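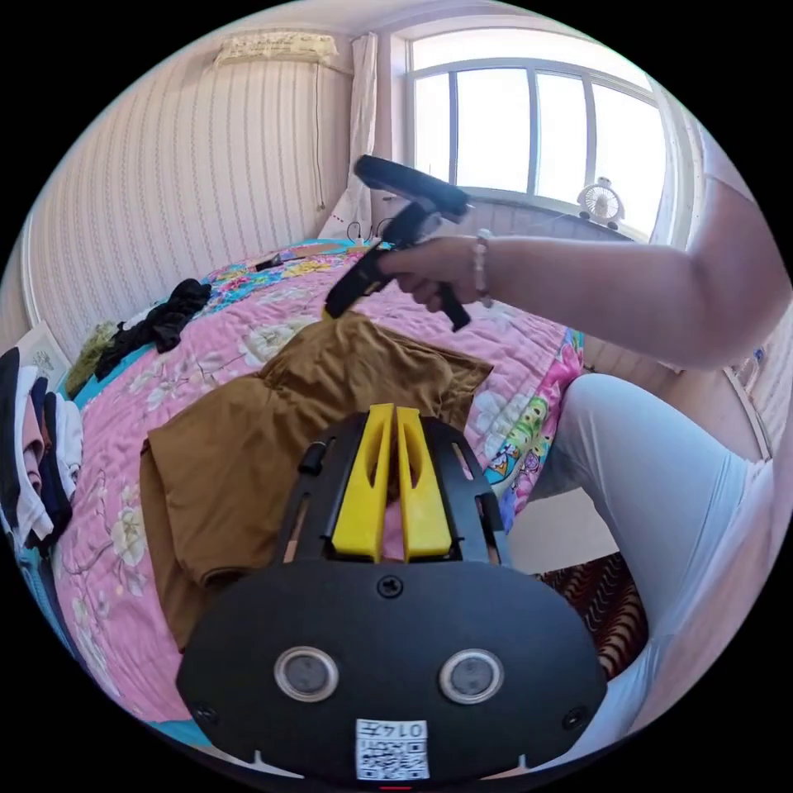

Minutes of the IT and Information Security Group
Held at the Pesthorpe office, May 8, 2025

1. Apologies and previous minutes

Apologies were received from the Zovo account manager. The minutes of the April meeting were agreed as a correct record, subject to one change under item 6, where "server" should read "service".

2. Matters arising

The old shared mailbox for supplier invoices has been closed. Mail sent to it now receives an automatic reply giving the new address. The request for a second door reader at Pesthorpe remains with Facilities.

3. Backup and recovery

Wálter Usuga presented the results of the recovery test carried out in April. Files were restored from the Caldeira backup service to a spare machine and checked against the originals. The finance folders came back complete. Two folders belonging to the Sales team were restored with the wrong access rights, and these had to be set again by hand.

The Group noted that the backup contract covers 1,446 user accounts, including 40 which belong to staff who have left. It was agreed that these should be reviewed with Human Resources before renewal.

Action: WU to send the list of leavers' accounts to Human Resources.

4. Sign-in codes for remote staff

The move to two-step sign-in has reached 600 users. The next stage will take in the warehouse and the evening team - both groups share computers and will need key fobs, as not all of them carry a work phone.

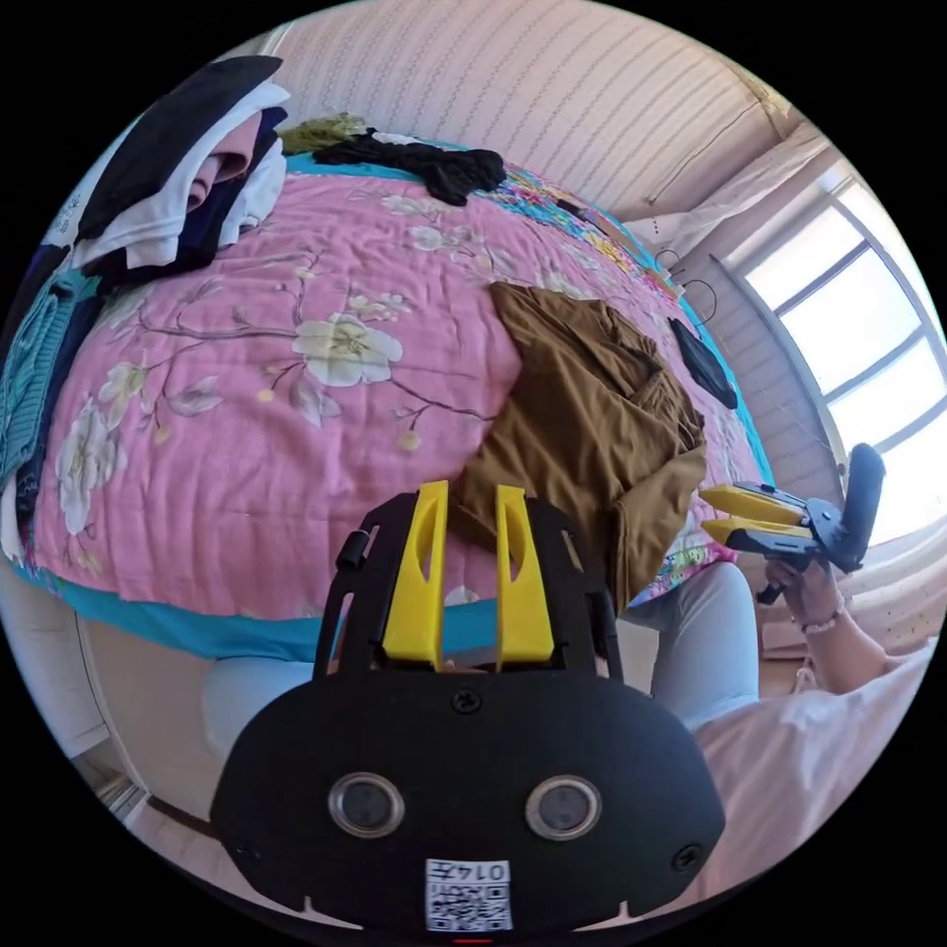 What happens if a member of staff loses a key fob?
The fob should be reported to the Help Desk at once, and a temporary code will be issued until a replacement arrives.

The Group asked for this wording to be added to the staff handbook. A budget of £3,000 for fobs was approved, to be charged to the security line.

Action: Help Desk to place the order and confirm the delivery date.

5. Suspicious emails

Several staff had received messages claiming to come from Kevureo, the payroll provider, and asking for bank details to be confirmed. The sender's address was blocked on the day of the first report. One password was changed as a precaution. Kevureo has been told and has put a notice on its customer page.

A member asked that warnings to staff be shorter. This was accepted.

6. Any other business

The Wi-Fi password for visitors at Pesthorpe will be changed at the end of each month - Reception will hold the current one.

7. Next meeting

To be arranged by email once the Caldeira renewal terms have been received.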